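Vurkard Track Recorder – camera and logging kit for mobile robots

Records forward video with steering and speed, for training lane-following models. Runs 5 hours per charge. Sample views from the Te Moana set:

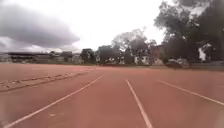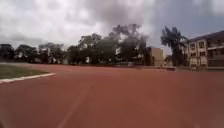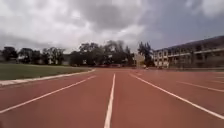 All three: red track, painted line, cloudy sky.

Vornen wrote that their model drifted on bends until they added 11 more laps driven by hand, and asked for longer logs.

Storage now holds 45 laps. Spare battery sold separately – order code 43.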